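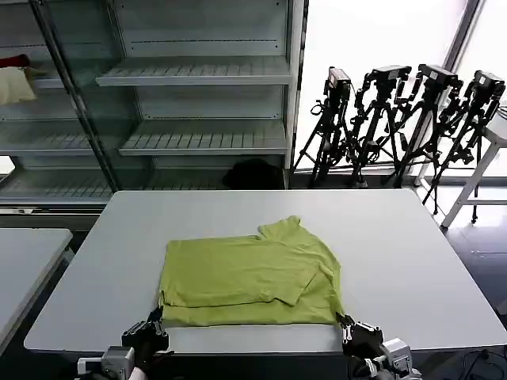

黄绿色T恤，叠了一半。右上角一只袖子还翘着。

Minside少儿 > 身边的科学 > 衣柜里 > 叠T恤

10月 Minside少儿编辑部

一件T恤，怎么就变成方块了

先去拿一件T恤。随便哪件，干的就行。拿来了再往下看，光看不动手没意思。

拿来了？放桌上。没有桌子放床上，床软一点，难一点，也能叠。

现在看看它。一个大块，两边伸出两只短胳膊，上面一个洞。这个形状很讨厌。放抽屉里，胳膊到处跑。摞起来，歪。叠衣服要干的事就一件：把这个带胳膊的怪形状，变成一个没胳膊的长方形。

上面照片里那件，差不多是长方形了。差一点。上边本来该是直的，一只短袖戳出来，成了个小三角。中间还有一道斜斜的折痕，往右边走，走到右角那儿布有点堆起来。叠过衣服的人都见过这种样子。你叠出来多半也会这样。后面会讲怎么收拾它。

先认零件

叠之前要认得几个地方，不然后面看不懂。

领口。头钻出来的洞。一般有一圈厚一点的边，摸摸看，有弹性，叫罗纹。

肩线。从领口往两边走，缝起来的那条线。

袖子。短的，从肩膀往外伸。袖口也有一条边，翻进去缝过的。

下摆。最下面那条边。叠衣服的时候下摆很有用，它是直的，而且长。找不到方向的时候就找下摆。

侧缝。身体两边从胳肢窝到下摆的线。有些T恤没有侧缝！身子是一整个筒织出来的，翻过来找找，你那件有没有。

标签。多数在后领里面，有的在侧缝里。写着洗涤的小图案。很多人嫌它痒，剪了。剪之前请大人看一眼，水温写在上面呢。

胳肢窝那里也看一下。袖子、身子、肩膀全在这儿碰头，线最多，布最厚。叠的时候它常常鼓一个包，就是这个原因。

布为什么会听话，又不太听话

纸，你折一下，它就记住了。再打开，一道印子，很久都不走。

塑料袋，你折一下，松手，它弹回来。嚓啦嚓啦响。

T恤在中间。折下去会待着，轻轻一抖又开了。为什么呢，要凑近看。真的凑近，鼻子快碰到布那么近。有放大镜更好。

看见没有，一列一列的小辫子，或者说一个个小V。那是线圈。T恤的布是织出来的，一根线弯成圈，下一圈从上一圈里面钻过去，再下一圈又钻过去。跟织毛衣一样，只是线很细，圈很小，机器织得飞快。这种布叫针织布。

你再去看衬衫。或者床单。它们的线是横一根竖一根，上下穿插，像编竹席。这种叫机织布，也叫梭织布。

两种布拉一拉试试。T恤能拉长，衬衫几乎不动。因为线圈可以变形，圆的拉成扁的，松手又回去一些。横竖的线没什么地方可以变。

所以叠T恤有个麻烦，它会被拉歪。你捏着两个角使劲一扯，长方形变成斜的了。叠衬衫的麻烦是另一种，容易留印子。

小提醒：捏角的时候轻轻捏。捏住就行。

皱纹是从哪儿来的

很多T恤是棉的。棉花的纤维是植物长出来的，里面主要的东西叫纤维素。纤维素的分子特别长，一条一条挨着，彼此之间有很多小小的拉力，好像手拉手。

水来了，手就松开一些。分子可以挪位置。水走了，手又拉上，可是拉的是新位置。衣服要是团成一团干的，那就团着的样子拉上手了。皱纹就是这么来的。

熨斗怎么把皱纹弄平？热，加上水汽，手又松开。压平，水汽跑了，在平的位置拉上手。完了。熨斗很烫，小朋友别碰，让大人来。

不用熨斗也有办法。衣服湿的时候抖几下，拉平，再晾。干了以后皱纹少很多。懒人办法，很好用。

那叠好的衣服为什么也有折痕呢，又没湿。其实空气里就有水，一点点。加上被上面的衣服压着，压久了，就有印子。压一天，浅浅的。压一个冬天，夏天拿出来胸前一个大十字。

还有的T恤是涤纶的，运动服多半是。涤纶不爱吸水，所以不太爱皱。摸起来滑。叠的时候也滑，摞高了会溜下来，像一叠滑梯。

开始叠

讲一种。叠法有好多种，先会一种再说。

第一步，摊平。正面朝下，就是有图案那面贴着桌子。领口离你远，下摆离你近。用手从中间往两边抹，把大皱纹赶出去。

别小看抹这一下。底下有一道皱，叠一次变两道，再叠一次变四道，最后鼓出来一大块，你还不知道是哪来的。

第二步，右边往中间折。从肩膀中间那儿开始，一直到下摆，竖着折过来。袖子也跟着过来了。现在袖子朝左伸着。

第三步，袖子折回去。往右折，让它躺在刚才那块布上面，别超出边。就是这一步！好多人忘。忘了袖子就从旁边戳出去，变成小三角。

第四步，左边一样来一遍。折过来，袖子折回去。

现在应该是个长条。上面有领口，下面是下摆，两条边直直的。不直？打开重来，才两步，不亏。

第五步，下摆往上折。捏住下摆的两个角，左手一个右手一个，两只手一起抬，一起放。放到离领口还有一点距离的地方。一只手先走一只手后走，就歪了。

第六步，再对折一次。成了。

翻过来，图案在上面。拍一下。好了一件。

第一次叠可以拿表看看，好多小朋友要60秒。没关系。多叠几件手就认得路了，不用脑子想，嘴里还能唱歌。

为什么是先竖着折，再横着折

可以反过来吗。可以啊，你试试。先把下摆折到领口，再左右折。

试完了说说看，是不是袖子更难管？因为下面多了一层布，折过来的时候层和层会错开，上面一层走得远，下面一层走得近。厚的东西都这样。拿一本软的练习本弯一下，看书边，一页一页错开了，像小台阶。同一回事。

先把袖子收好，剩下的就是长条，长条怎么折都还是方方的。先办麻烦的，后面省事。

歪了怎么办

回到照片那件。几个毛病咱们一个个说，顺便教你修。

袖子翘出来。掀开盖着的那层，把袖子往里按平，再盖回去。不用全拆。袖子翘出来还有一种可能，折的时候肩膀那儿留得太宽。那就只好拆了，往里多折一点。

斜折痕。本来该横着或竖着的折痕斜了，多半是两只手没有一起走，或者布底下本来就没抹平。斜得少，拉一拉角能救。斜得多，救不了，打开，抖一抖，重新来。

角上堆一块。用手掌从中间往那个角推，把多出来的布推到边上去。不要用手指头抠，越抠越皱。

左边和下摆边上的小皱纹。不管它！小皱纹没事。叠衣服又不是考试，放进抽屉谁也不看。

按住角是个好习惯。捏住下面两个角，再去动别的地方，整件衣服不会跟着跑。尤其桌面滑的时候。

折一次，厚一倍

来点数学，很快的。

一件T恤摊开，前面一层后面一层，一共两层。对折，四层。再对折，八层。再对折，十六层。每次都翻一倍。面积呢，每次少一半。

布没有变多也没有变少，只是从宽变成了厚。像橡皮泥，搓长了就细，压扁了就大，还是那么多。

那一直折下去呢？拿一张普通的纸试，折到七次就很费力了，8次基本折不动。太厚太小，外面一层要绕一大圈才能包过去，纸不够长了。T恤更早就不行，四五次就成了一个球。你试试看，能折几次，写下来，跟同学比。同一件衣服比才公平哦，厚的薄的不一样。

数学家管翻倍叫“指数增长”。名字挺吓人，其实就是2、4、8、16这样一路跳上去。前面慢悠悠，后面吓一跳。

上面说的叠法，左右往中间折不算正好对折，所以层数到处不一样。中间厚，有的地方薄。想数的话，叠好以后从侧面看，用手指一层层拨。很难数的，我数乱了三回。

小实验一：谁最记仇

找这些东西：一张纸，一块棉T恤（穿不下的旧衣服，问过大人再用），一件运动服，一个塑料袋。

都折一下，压在厚书底下。等吃完晚饭。

拿出来，打开，看折痕。给它们排队，印子最深的站第一，最浅的站最后。

猜一下再做。先猜后做才叫实验，做完再猜叫耍赖。

想再进一步的，棉布喷一点点水再压，跟没喷水的比。压到第二天早上。

小实验二：桌子和床

同一件T恤，桌上叠一次，床上叠一次。同一个人叠，同一种叠法。

哪个直？多数人桌上直。床垫会陷下去，手一按，布跟着陷，旁边的就被拉过来。沙发更糟。地板很好，先擦干净。

桌子的高度也有关系。太高了胳膊要抬着，累。太矮要弯腰，叠一摞腰就酸了。桌面在肚脐眼上下最舒服。家里的桌子要是太高，找个稳的小凳子站上去，大人在旁边。

桌子还要够大。T恤摊开的时候两只袖子要能躺下来，掉在桌子外面的袖子会把整件往下拖。

小实验三：闭着眼睛叠

真的可以。闭眼，摸领口，厚的那圈。摸下摆，一条直边。摸肩线，摸袖口。

摸着叠会发现，你其实一直在靠手认路，眼睛只是帮忙。盲人朋友叠衣服就靠摸，有的还在标签上缝一个小结，一个结是红的，两个结是蓝的，这样颜色也能认。

闭眼叠完先别睁，摸摸四个角，猜哪个角歪了。再睁眼看。

叠还是卷

卷也行。左右折好以后，从下摆开始卷，卷成一根。

旅行的人喜欢卷，塞缝里方便，鞋子旁边的小空档都能塞一根。去年10月Isel夏令营的包里，哎不对夏令营是夏天，是7月，那次我们看小朋友打包，卷的那一组拿衣服快，一根一根抽，不会弄塌别人的。叠的那一组找最下面那件的时候，全翻了。

可是卷的衣服会散。一抖就开。有个小办法，下摆先往外翻一圈，卷到头把这圈翻过来套住，就成了一个小包包，扔都扔不散。部队里、登山的人常这么干。下摆会撑松一点，好看的衣服别这么弄。

厚卫衣别卷，卷完像个枕头。

羊毛衫呢，叠，别挂。挂久了肩膀鼓两个包，衣服也越来越长，因为针织的线圈被自己的重量拉开了。T恤也是针织的，挂着也会长一点点，轻，所以不明显。

竖着站

叠好的T恤摞起来，最下面那件永远穿不到。对不对？你老穿上面那三件。

换个办法，多折一次，折到它能自己站住，像书一样，一件一件竖着排进抽屉。一眼看到全部。抽一件，旁边的不倒。

能站住的秘诀是折小一点，折紧一点。底下的边要平。站不住的就靠着抽屉边，或者拿鞋盒隔一下。

Van Dusen小学的三年级试过，教室里一个抽屉，放运动会的班服。摞着放的时候，关都关不上。竖过来，14件全进去，还空一条缝，塞了一条跳绳。

衣服一样多，抽屉一样大。怎么就放得下了？因为原来摞得歪歪扭扭，衣服和衣服之间全是空气。叠整齐，就是把空气挤出来。空气不用占抽屉嘛。

店里的衣服怎么那么齐

去过卖衣服的店没有，一摞T恤，边边像刀切的一样。

他们好多人用一块板。把板放在衣服背上，照着板的边折，折完把板抽出来。每件跟板一样宽，当然齐。板可以自己做，硬纸板就行，比作业本大一点。剪的时候叫大人帮忙。

Cikosia小镇的老服装店里，挂着一块木头的叠衣板，从1997年用到现在，四个角磨得圆圆的。店里的人说不用板也叠得齐了，手里还是习惯拿着它。

还有会翻的那种塑料板，左翻一下，右翻一下，下面翻一下，衣服就好了。好玩。不过衣服放歪了，翻出来也是歪的，板可不会替你抹平。

T恤为什么叫T恤

摊平了看，一竖一横，像不像字母T。英文叫T-shirt。“恤”是从粤语来的，广东话里念起来很像shirt。所以T恤两个字，前一个是外国字母，后一个是听来的音。很怪吧，天天穿，没想过。

最早它是穿在里面的，内衣。水手、士兵穿在制服底下，热了就脱外面的，剩下里面的。后来大家觉得舒服，干脆穿着上街了。

你要是不信它像T，看叠之前。叠完就不像了，叠完像“口”。

颜色的小事

黄绿色，就是黄跟绿中间那一段，嫩叶子、青柠檬皮都差不多。深色跟浅色衣服要分开洗，这个大人常讲。叠的时候倒不用分，可是按颜色排进抽屉，找起来快。彩虹的顺序：红橙黄绿蓝靛紫，黑白放两头。

布叠起来的地方颜色会暗一点，你看折缝。那是影子。光照不进去。画画的小朋友注意了，画衣服想画得像，就在褶子里面涂深一点。

常见的问题，快快答

要不要翻到正面再叠？要。反着叠，早上穿的时候还得翻，早上哪有时间。胶印的图案晾的时候可以反着，收的时候翻回来。

没干透能叠吗？不能。会有味道，久了会长霉。摸领口和胳肢窝，这两个地方干得最慢。

带扣子的T恤？先扣上一颗，最上面那颗。领子才不会跑。

带帽子的呢，帽子往下折，铺在背上，再叠身子。

小宝宝的衣服太小了，折两下就行，再折就成豆腐干。

大人的太大了，胳膊不够长！可以两个人，一人两个角，像叠床单那样。喊一二三一起走。

图案折了会不会裂？胶印的老被同一个地方折，会裂。换着地方折，或者卷。

几个词，会了就能去讲给别人听

线圈：针织布里一个一个弯弯的小圈。
罗纹：领口那圈有弹性的边。
下摆：最底下的边。
纤维素：棉花里头长长的分子，会“手拉手”。
指数增长：一路翻倍。

今天的小任务

叠完你手边那件，放进去。再叠一件别人的，爸爸的或者妹妹的都行。叠歪了也放进去。

下一篇讲袜子，为什么洗完老是少一只。写好了就发，可能下个星期一。

读者留言（6）

爱吃橘子的小刺猬：我叠了，袖子翘出来了！！跟照片一样。后来掀开按了一下好了

妈妈在看：孩子自己把抽屉全倒出来重新竖着放，放到晚上快九点。谢谢你们哈哈

三年级恐龙：纸我折了七次，第八次用屁股坐也没折过去

云朵面包：“我数乱了三回”那里，我也数了，中间最厚的地方跟旁边差好多。为什么不写答案

Minside少儿编辑部 回复 云朵面包：每件折的宽窄不一样，答案就不一样～你数出来的就是你那件的答案

路过的外婆：运动服滑，我都是放最上头。还有文章里“一块棉T恤”是不是该写“一件”，老师看见要圈的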